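Home Opinion Work Letters About Contact

We use cookies to remember your settings. Accept | Manage

Leave the cloth out

By Maeve Ó Riain
Jul 7, 2020 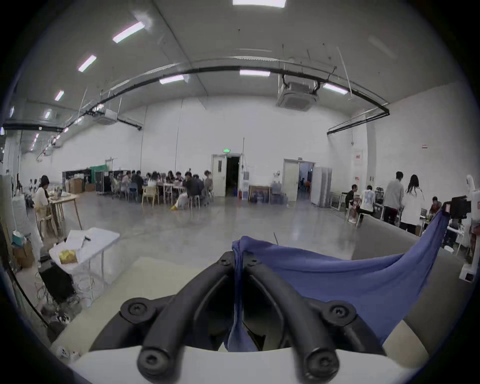
Every shared workroom I have used has had a rule about cleaning things going back in the cupboard. I think the rule is wrong, and I think it makes rooms dirtier.

A cloth is the most useful thing in a big room. It does tables, screens, spilled tea and the ring left under a mug. It weighs nothing. When it is within reach people use it without thinking. When it is in a cupboard at the far end of a hall, behind the spare chairs, they use their sleeve or they leave the mess for the morning.

I spent three years at Arkness, where the rule was strict. Cloths were folded, in a box, on a shelf, and you signed for a new one. The shelves looked very good. The tables were sticky from March onwards. When I moved to Tillorholm there was a cloth on nearly every folding table and the place looked half unpacked to a visitor, but you could put a stack of paper down and pick it up again clean.

Lech Sikora, who ran the floor at Arkness, disagrees with me and has said so more than once. His case is that a cloth left out gets used for everything, so the one that wiped the floor also wipes the table. That is a fair point. My answer is colours. Blue for tables, another colour for floors, and a wash every evening. A pack of 10 costs very little and lasts a long time if you keep fabric softener away from it.

His other point is that large plain rooms, with white walls and a hard floor, show up every stray object. They do. A bag on a table, a jacket, a bit of packaging all look worse in a hall than they would in a kitchen. I still don't see why that should decide it. A workroom is for working in, and people need papers and laptops and whatever else they are busy with in front of them.

There are things I would put away. Food, anything sharp, and cables across a walkway -- those should go at the end of the day whatever anyone says. Chairs can stay where they are.

Tillorholm has since brought in a clear-desk rule of its own, with five minutes set aside for it before closing. I have asked for the cloths to be exempt and am waiting to hear.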